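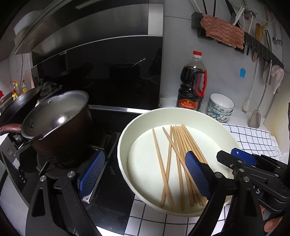

Issue 66

The Other People's Kitchens Tour

I spent most of last year living out of two suitcases, and what I remember best is the drawers.

Some background. My lease in Zestholm ran out in February, the new place wasn't going to be ready until fall, and I write for a living, so in theory I could be anywhere with a table and an outlet. I put everything I owned into storage (787 dollars for the season, and they keep your padlock key "for safety") and started booking month-long sublets. People ask me about the beds and the neighbors. What I want to talk about is the kitchens!

You learn a kitchen the way you learn a new keyboard. For the first week your hand goes to the left of the sink for a spoon and comes up with batteries. By week two you know the drawer that sticks. By week four you can make coffee in the dark, and then it's time to strip the sheets and hand back the keys.

The first one was in Cuma, on the fourth floor, above a shop that sold fishing gear. One burner worked. The other three had little squares of tape over the knobs, and the tape was old enough to have gone brown, so I took it as a permanent arrangement. I'd shown up with big plans and a cookbook — a heavy one, the kind with a ribbon — and I think I opened it twice. One burner changes what you want for dinner. You start thinking in a line: boil the potatoes, take them off, fry the onions, put the potatoes back in with the onions, eat. I got pretty good at it. I still cook that way some nights, with three perfectly fine burners sitting there cold.

The second place had everything. I mean a waffle iron, two waffle irons, a fondue set with the forks still in plastic. It also had no sharp knife anywhere. I've now stayed in five sublets, and the knives were terrible in every single one. If you rent your place out, I beg you, buy a knife! I ended up carrying my own paring knife from town to town wrapped in a dish towel, and it did the work of the whole block.

Dorano was the one I'd go back to. It's a small town, a ferry and a hardware store and a bakery called Kaczorowski, where the rye goes fast and by eleven in the morning you're choosing between poppy seed and poppy seed. The kitchen there was about as wide as my arms. No counter to speak of, so you chopped on a board laid across the sink. But whoever set it up cooked, and you could tell. The salt was next to the stove. The good pot was at the front of the cupboard and the bad pot was at the back. The chopsticks got used for everything, stirring, flipping, fishing toast out of the toaster (unplugged, please), and I picked up the habit so fast that I barely touched the spatula after the first few days.

That's the part I didn't expect, how much you catch from strangers. I never met the woman in Dorano, we only wrote back and forth about the hot water. But I salt earlier now. I keep my onions in a bowl by the window like she did, and I rinse rice in the pot instead of dirtying a strainer.

I did add it up at the end, being nosy about my own habits. Groceries for the whole stretch came to 2673 dollars, and the rest of the eating, all the takeout and ferry sandwiches and the one ridiculous birthday lunch, came to 854. So 3527 altogether. I'd have guessed it was half and half. The takeout was nearly all from the place with the waffle irons, and I'm blaming the knives.

When my own boxes finally came out of storage I had eleven of them marked KITCHEN. I opened four. The rest sat in the hallway for weeks while I tried to remember what could be inside, and whenever I got close to guessing I'd lose interest and go make dinner. A friend took the stand mixer. The garlic press went to the free shelf downstairs and was gone by lunchtime.

I kept the heavy cookbook with the ribbon, though. It's holding the window open over the onions.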